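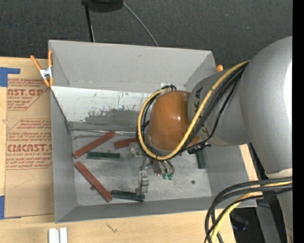 How many grasps do we need before the next training run is worth starting? 996 good ones, spread evenly over both bar colors, with the failed tries kept and marked as failed.

February, 9:40 a.m.

Bin picking, Kerslake set. Mixed load again, reddish-brown and dark green bars together. Yayra Ayaaba ran the morning block and I did the labels. We got 61 tries logged before the break. The logger stamps start and end by itself now, so the only thing typed by hand is the outcome.

Rules for this set, so we stop arguing about them:

- Shake the bars up between tries. Do not place them by hand.
- A bar that leans on a wall counts as a normal start.
- If the fingers touch two bars, mark it `double` even when the lift works.
- Clamps stay on the bin. If one gets moved, start a new session number.

The old Brostton set has 2309 tries, but almost all of them start with a bar flat in the middle of the floor. The model trained on it goes for the center every time and is poor near the walls. Cengiz Ertürk wants to mix both sets half and half. I would rather train on the new one alone first – then at least we know what it does.

Label problem: "slip" and "drop" are being used for the same thing. From now on, slip is before the bar clears the rim, drop is after. I went back and fixed session 4. Sessions 2 and 3 still need it.

To do:

- relabel 2 and 3
- copy the morning block to the Tromance drive
- hold out 100 tries for testing, picked by session
- ask Cengiz which gripper speed he used for Brostton, it isn't in his notes

Afternoon block starts at 1:30, same load.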